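Research Update: Learning When a Grasp Is About to Slip

Tabletop Manipulation Group, Obi Laboratory

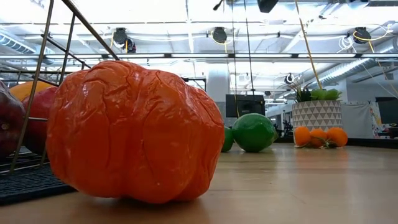 Luuk Van Dijk has asked whether a policy trained on artificial produce teaches us anything about produce at all, and whether the group would be better served by spending its time on real fruit from the outset. The question was raised at the Tuesday review and it deserves a full answer, which the present item attempts to give along with the results of the past several months.

The work concerns a narrow problem. When a two-finger gripper lifts a rounded object, it must choose how hard to close. Closing too hard will bruise anything soft, and closing too lightly will let the object rotate or fall. Most systems in our laboratory have handled this with a fixed closing force for each object type, chosen by hand. The method described in this item, which we call Omine, replaces the fixed value with a short prediction made while the object is being lifted. The arm begins to raise the object slowly, the model estimates whether the hold will last through the rest of the motion, and the force is raised only if the estimate is poor.

Artificial produce was selected as the first test set for practical reasons. The pieces keep their shape and do not spoil, so a trial run in September can be repeated months later with the same item. They also present a useful range of surfaces. The large red pepper, with its wrinkled upper half and smoother lower lobes, gives a different contact depending on where the fingers land. The small oranges are simpler in form, but set close together they leave little room for a finger to pass between them. Glossy skins add a further difficulty for the cameras, as highlights move when the viewpoint moves and can be mistaken for edges.

Training data were collected by teleoperation. Operators moved single items between the table and a wire basket, and were instructed to vary the approach angle and to continue a lift even when the hold looked doubtful. This second instruction was important. In an earlier collection, operators had set an object down as soon as they felt unsure of it, and the resulting recordings contained very few examples of a hold beginning to fail. A model trained on those recordings learned to be confident in nearly every case.

The final evaluation consisted of 168 lifts, divided evenly between the fixed-force baseline and the new method. Each method was therefore given 84 attempts, with the order of objects shuffled and the same starting positions used for both. The baseline dropped or visibly rotated the object in 30 of its attempts. Omine did so in 12. We regard this as a clear improvement on a small test, and we would caution readers against carrying the figures over to other grippers or other objects.

The remaining failures are instructive. Of the 12, seven involved the pepper, and in most of these the fingers had closed across a groove between two lobes. The contact at the start of the lift was firm, the model predicted a stable hold, and the object then turned as its weight settled. The prediction is made early in the lift, before this kind of motion has begun, and the present version does not look again. Two changes are under consideration. The first is to repeat the prediction at a fixed interval for as long as the object is in the air. The second is to give the model a rough shape estimate before contact so that it can avoid grooves altogether. The group favors the first, as it requires no new sensing and can be tested with the recordings already in hand.

The basket proved harder than the table. Items resting against the wires were sometimes held correctly but caught on the rim as they were lifted, and the pull on the fingers resembled the early signs of slip. The model responded by closing more firmly, which did nothing to free the object. We have counted these cases as successes when the item was eventually delivered, but they are slow and we do not consider the behavior acceptable. A separate label for snagged objects has been added to the annotation guide, and 40 of the existing recordings have been relabeled under it so far.

With respect to the question raised at the review, the group's position is as follows. Artificial pieces cannot tell us how much force a ripe fruit will bear, and no claim of that kind is made. They do not bruise, so a policy that squeezes too hard pays no penalty beyond the one we write into the training objective. What they can test is whether the model recognizes a failing hold in time to act on it, across a variety of shapes and finishes. That ability is needed whatever the object is made of. If the method could not detect slip on a plastic or painted surface under steady conditions, there would be little purpose in moving to a crate of fruit that changes from one day to the next.

Dr. Van Dijk's concern does apply with full weight to the force limits. The upper limit in the current controller was set by the comfort of the gripper motor and has no connection to the firmness of food. It will need to be replaced before any trial with fresh produce, and the group has agreed that this will be done with measured values for each type of fruit. A small set of firm fruit will be used first, with softer items to follow only when the repeated prediction is working.

Members of the laboratory should note two changes to shared resources. The recordings used in this study have been moved to the Zokton storage volume, where they are arranged by object and by operator session. The older collection remains available in its former location but should not be mixed with the new one, as the slip labels were assigned under different rules. In addition, the evaluation script now saves the predicted and applied force for every lift, including those stopped by the operator. Groups that maintain their own copies are asked to update before reporting results against ours — the earlier version left out stopped lifts and made both methods look better than they were.

Requests for time at the produce table may be sent to the scheduling desk. Mornings are reserved for data collection until the repeated-prediction tests are complete, and afternoon sessions may be booked in blocks of 2 hours. Written comments on the evaluation procedure are welcome and will be taken up at the next Tuesday review.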